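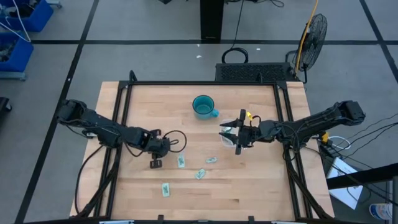

The bench at Skinholm, with the mug, the clear container and the play money out.

So, the robot corner! A few of you have asked what Joana Peixoto and I have been up to at the far end of the building, and the short answer is: moving play money around a table, very slowly, all afternoon.

The longer answer is that we're collecting examples for Tralline, our learning system. One of us drives the two arms by hand through a small job, the computer records every move, and then we reset the table and go again. Do that enough and Tralline should start to work out the job for itself (that's the theory, anyway). We've got 47 good runs of the bills task saved so far, and over two hours of me muttering under my breath, which I'm told won't be used in training.

Bills are harder than I expected. They lie dead flat on the wood and the fingers want to skate right over the top, so you have to come in low and pinch, and if you're a hair too low the arm complains and you start again. I'm a bit better with the left arm than the right. Joana is good with both and I'm trying not to mind.

We change the layout between runs, too. Mug up the back, mug down the front, bills pointing every which way in whatever arrangement takes our fancy. Martim Neves caught me lining them up neatly last month and made me mess them up again, fair enough! If every run starts out tidy, Tralline only learns tidy.

Next up is a job that needs both arms at once, probably one holding the container steady while the other drops something in. We could use two more people who don't mind repeating themselves. No experience needed, I certainly had none, and mornings are best. Have a word with Joana or me, or leave your name with Teresa Leitão at the front desk and she'll pass it along.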